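**Neltley to open renovated Fadik Street Community Center in January**

*Expanded building adds meeting rooms, a teaching kitchen and a quiet study area for residents of the east side*

NELTLEY – The Town of Neltley will reopen the Fadik Street Community Center to the public in January, following the completion of a full interior renovation and the construction of a single-story addition on the north side of the property. Doors will open at 9 a.m. on the first day of public hours, and all rooms will be available for viewing until 6 p.m.

The renovated center provides 33 bookable hours per week in each of its meeting rooms, an increase made possible by longer evening opening and the addition of a separate entrance that can be used when the main lobby is closed. The large hall, which has been closed since the start of the work, has a new floor, new lighting and seating for 398 people.

"Residents of the east side have waited a long time for a building that suits the way they use it," said Yakubu Wike, Director of Community Facilities for the Town of Neltley. "The old center was well loved and badly worn. The new rooms are brighter, they are easier to reach, and they can be booked by a family or a club without a long application."

**Accessible throughout**

The main entrance on Fadik Street has been rebuilt at sidewalk level, removing the four steps that previously led to the lobby. An elevator now serves the upper floor, where the music room and the town's local history collection are housed. Restrooms on both floors have been enlarged, and a changing room with an adult-size bench has been added beside the large hall.

Hearing loops have been installed in the hall and at the reception desk. Door signs are provided in large print and in braille, and the lighting in the corridors was selected following a series of visits by residents with low vision, whose comments led to changes in the original plans. Handrails and door frames are finished in a contrasting color for the same purpose.

**Rooms and equipment**

The center's new ground floor includes a teaching kitchen with six cooking stations, an arts room with two deep sinks, and a study area that will be staffed on school-day afternoons. Tables in the shared rooms were chosen for size and ease of cleaning, so that a room used by a painting class in the morning can be turned over to a parents' group by lunch.

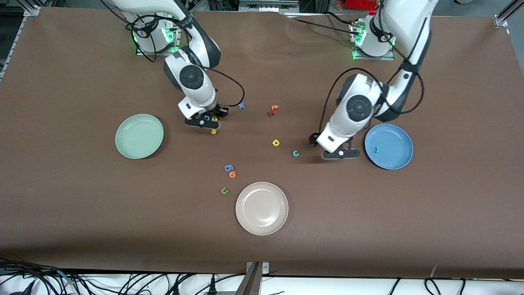
*A large brown tabletop with round plates and small, colorful plastic pieces.*

Furniture for the building was supplied by Rezende, which also refinished the benches from the original lobby. The benches date from the opening of the first center and have been returned to their places along the front windows. Chairs in the meeting rooms stack and can be moved by one person. Storage lockers are available to groups that meet at least twice a month, at no additional charge during the first year.

The building work was carried out by Grallance, the general contractor selected by the town following a public bidding process. Grallance replaced the roof, the heating system and all exterior windows, and restored the brickwork on the street side. The exterior of the original building has otherwise been kept as it was, including the clock above the main door, which has been repaired and set running again.

**Programs and booking**

A full schedule of classes will begin in the second week of public hours. Returning programs include beginner and intermediate English, chair exercise, the Neltley Youth Chorus and the monthly repair evening. New programs include a home budgeting course and an introduction to bread baking in the teaching kitchen. Class sizes are limited to 20 participants, and places will be offered first to residents of Neltley.

Groups that used the center before the renovation have been contacted by mail and may reclaim their previous time slots until the end of the month. Remaining hours will then be released to all applicants. Hourly rates for nonprofit organizations are unchanged. Private events may be held in the large hall on weekends, subject to a refundable deposit and the town's standard rules on noise and closing times.

The town has also set aside 1000 hours of free room use per year for groups that have not previously met in a public building. Applications will be reviewed in the order in which they are received, and no group may be awarded more than two hours in any week under this arrangement.

"We want people to come in with a plan that is only half formed," Wike said. "If eight neighbors would like to start a reading circle and have no place to sit, the staff will find them a room."

**Parking and transit**

The rear parking lot has been resurfaced and remains free of charge for visitors for up to three hours. Accessible spaces are located next to the north entrance. Covered bicycle parking has been added on the Fadik Street side, and the bus stop in front of the building, which was moved during construction, will return to its former position before opening day.

Booking forms and the schedule of classes are available at the reception desk of Neltley Town Hall and at all branches of the public library.

**Media contact**
Office of Community Facilities
Town of Neltley
Interview requests for Yakubu Wike should be submitted to the office in writing before 4 p.m.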